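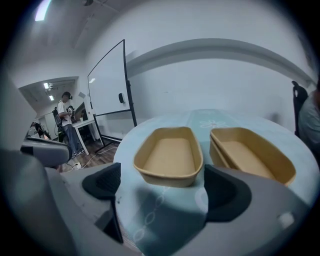 Slide 1, title. Say hi, wait for people to find seats, thank Precious Radebe for getting me the room at Bravovcombe.

So I'm Siyabonga and I've spent most of my free evenings since July building a pair of hand-held grippers in a shared workshop. You squeeze, the fingers close, the camera on top records what your hand did. The idea is that an arm learns from that later. I don't own an arm yet! That's next year's talk.

(Pause. If they laugh, good. If not, move on fast.)

Slide 2, the task. I wanted something boring, so I picked paper food trays. Pick one up, stack it in another, take them apart again. Sounds like nothing, right? Try it with two fat fingers and no thumb. Trays that are nested cling to each other, and when two of them sit close together you can't get a finger in between without shoving one sideways.

Ask the room: who has ever fought with a stack of paper cups? Hands up.

Slide 3, the fingers. This is where most of my time went, so slow down here. First set was smooth plastic and the trays just slid out. Second set was bike inner tube glued on, great grip, peeled off in a week. The ones I use now are black pads with a fine texture on the gripping side, and I love them. Keabetswe Motaung did the mold with me and she should get the credit (she's in the back, wave!). Pass the spare pad around. GET IT BACK THIS TIME.

Slide 4, the numbers. We've recorded more than 800 runs. I threw out 300 of those. Mostly it was me squeezing too early and crushing a rim, plus one whole evening where the recording had stopped and I kept going like a fool. Don't read the chart out loud, they can see it.

Slide 5, tablecloths. Sounds silly, but I do want to talk about this one. Osamu Ebihara kept telling me to stick with a plain white table so the tracking would be easy. It's the opposite in my experience! A patterned cloth gives the camera something to hold on to when you move fast. On the bare white table I lost tracking 67 times. Click to the side-by-side clip, let it play through once.

Slide 6, what I'd change. Lighter body, my wrist hurts after an hour. Shorter cables. A trigger that doesn't squeak on the audio. I'd also write the file naming down on day one, please do this, I lost a weekend to it.

Slide 7, questions. Somebody will ask about cost, the parts list is on the handout. If Xolani asks about the firmware, tell him to find me at the break, it takes too long. Laptop charger is in the blue bag.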